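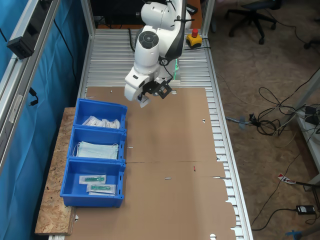 Packaging waste from small outpatient clinics is usually recorded by weight, and this favours the heavier materials. In the Osik and Atlow clinics, delivery boxes made up most of the paper stream in every week of the survey. Staff opened the boxes in the store room and pressed them flat before collection. Flattened out, one large box can take up most of a worktable, as the brown sheet here does, and it was easier to stack the sheets upright against a wall than to keep them in a cage. Tape and labels were left on. The Osik clinic tried removing them in February but stopped after two weeks, as the work fell to the same nurse each time.

We logged 362 deliveries in all, of which 191 went to Osik. Boxes returned to the supplier unopened were left out of the totals. So were pallets, which Atlow shares with the pharmacy next door.

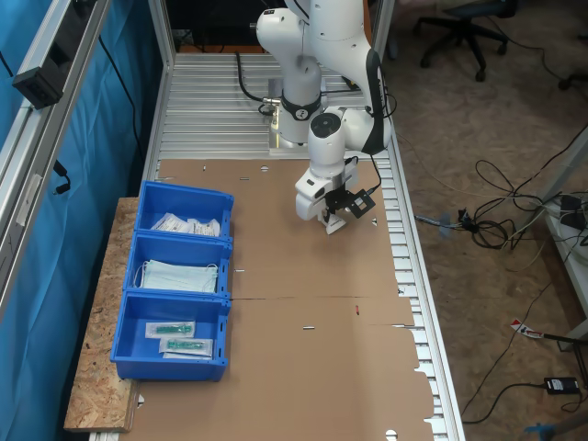
3.2 Wrappers and other light items

Light items were harder to follow. A dressing wrapper weighs very little and is often thrown away with the dressing, so it never reaches the paper bin. We used the sorting sheet drawn up by Sydorenko, with one change - mixed paper and film was given its own line. Vitalii Nechyporuk checked the sheets against the stock ledger at both sites. Where the two disagreed, the ledger figure was used.

Most errors came from small white items, which staff found difficult to tell apart by material once they had been crumpled.
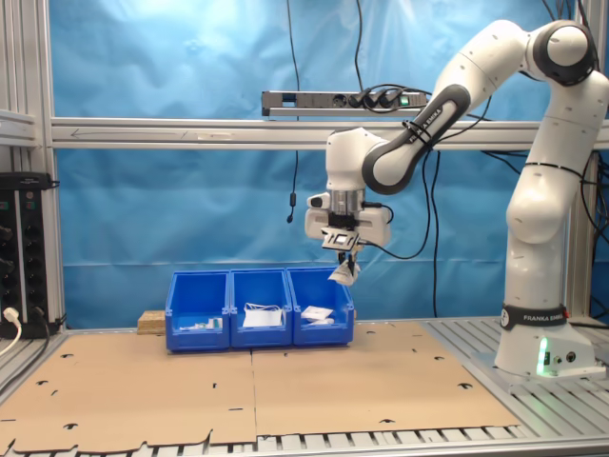

At Atlow these were often entered as film when they were paper, and the mistake was more common on late shifts. A short note fixed above the bins at Grastum, our pilot site, had reduced it, but the note was not used in the main survey. Printed pouches caused less trouble. Their wording could be read even when the paper was creased, and they were entered under the product name. 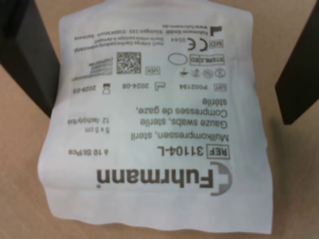

Figure 2. Paper pouch for sterile gauze swabs (Fuhrmann), upside down.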